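Zandeck hand-held gripper pair and the Brillar arm policy, tested on small-item chores

By Octavian Roman

The Zandeck kit is sold as a way to teach a two-armed robot household and bench work without having the robot in the room. An operator holds one gripper in each hand and does the chore. The recordings are then used to train a policy, which runs on a pair of arms fitted with the same jaws. I used the kit over a month at the Plumdale workshop, with the Brillar controller running the arms. This review covers the grippers first and then what the arms managed after training, as most readers will be buying the first in hopes of the second.

Grippers

The fingers open and close in parallel and the trigger travel is linear, with no dead zone that I could find. Finger pads are replaceable. Mine showed polish at the tips by the end of the month but did not need changing. Closing force is set by the operator's hand, and there is no readout of it. For towels and cups this is acceptable. For thin or brittle items it means the recordings contain position without force, and the arms have no way to learn how hard you squeezed.

Each gripper has its own cable. Routed forward, the cables drag on whatever is on the table. Dropped off the near edge they stay clear, at the cost of a small steady pull on the wrist. I ended up preferring the pull. A lighter cable or a battery pack would fix this, and Zandeck offers neither.

Tracking is good over the middle of a normal table and degrades when one hand passes in front of the other. Crossing the hands to hand something over produced a jump in the recorded path often enough that I stopped doing it. The manual mentions this in a footnote. It belongs on the first page.

Fatigue is the real limit on data collection. I recorded 82 usable demonstrations on the best Saturday, and the last dozen were visibly sloppier than the rest on playback.

Trained arms

I tested three chores: putting small items into a shallow container, folding a hand towel in half, and wiping a tabletop. Total training data came to 1000 demonstrations, most of them for the first chore. The arms were given 38 attempts at each.

Small items into a container was the most interesting result. Blocks, caps and short tubes went in reliably when they were lying apart. Thin items did not go as well. The arm approaches correctly, closes a few millimeters too high or too low, and carries on to the container with nothing in its jaws. The policy has no step for checking whether it is holding anything. A person notices an empty hand without looking at it.

Towel folding worked when the towel started flat and square to the table. A towel dropped in a heap defeated it, and a heap is how towels leave a dryer. Wiping was dependable and slow. The arms cover the middle well and leave a border along the edge of the table, which matches the way I had demonstrated it. I had not noticed I was doing that.

The older Pandey bench arm, which has fixed programmed motions and costs less, is faster than the trained pair on any shop task where the parts arrive in a fixture. If your work looks like that, buy the Pandey. The trained arms earn their place only where parts arrive in varying positions, and then only if someone is nearby to deal with the misses.

As for a home, I would not leave this system alone with a kitchen. It can do the repetitive center of a chore and fails at the beginning and the end, which are the parts that take judgment. The grippers themselves are well made, and as a recording tool I rate them higher than anything I have used before. The software side needs another year at least.

Supplied: two grippers, two cables, marker plates, spare finger pads.
Not supplied: arms, controller, table mount.

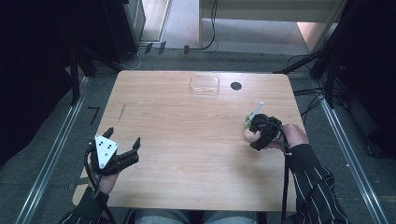

REVIEWS > ROBOTICS > BENCH AND HOME

Holding a thin white stick upright in closed jaws is simple for a hand-held gripper and remains the item I would use to judge any trained arm. Set out a clear, shallow plastic container and ask for the stick to be placed in it, from several starting angles. The starting angle matters more than the distance. Clear plastic is also worth including in the test. The policy trained on an opaque tray placed items short of the rim when I switched to a transparent one, and it took a further session of demonstrations to correct.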